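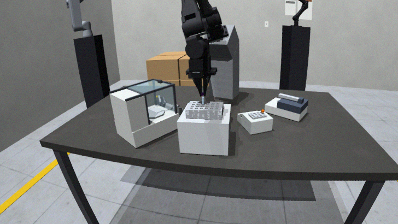
Tube rack on a white block, dark table, gray tiled floor.

Parry Building, Altodbridge
Sample storage and prep rooms: walk-through checklist
October 2020
Form 2515, completed copy with comments

Entrances and exits
Main door closes and latches without help: Yes
Rear exit clear on both sides: No. Two flattened cartons and a hand truck in the passage. Moved during the walk-through. Second time since June.
Exit sign lit: Yes
Door width at rear exit at least 32 inches: Yes

Floors
Free of trip hazards: Yes, except the mat by the sink, which curls at one corner. Replace.
Floor drain cover in place: Yes
Wet floor sign available: Yes, one. Room 16 needs its own.

Cold storage
Refrigerator log filled in daily: No. Four blanks. The thermometer reading matched the display.
Freezer door seal intact: Yes. Frost on the lower shelf, defrost before the next check.
No food or drinks stored with samples: Yes
Cluvix alarm tested: Yes. It sounded after 60 seconds as set. The callback number on the label is out of date.

Chemicals and waste
All bottles labeled: No. One squeeze bottle had no label. Emptied and thrown out.
Sharps bin below fill line: Yes
Spill kit sealed and complete: Gloves missing in large. Reordered from Prunditz.

Emergency equipment
Eyewash flushed weekly: Tag signed through last week. Water ran clear.
Extinguisher gauge in the green: Yes
First aid box stocked: Yes. Burn gel expires soon.

Electrical
No extension cords in permanent use: No. One behind the refrigerator. Ask the building office for an outlet.
Panel clear for 36 inches: Yes

Storage
Shelf load under the posted 170 pounds: Yes
Heavy items below shoulder height: Yes

Open items go on the board by the rear exit until signed off. The extension cord is to be dealt with first.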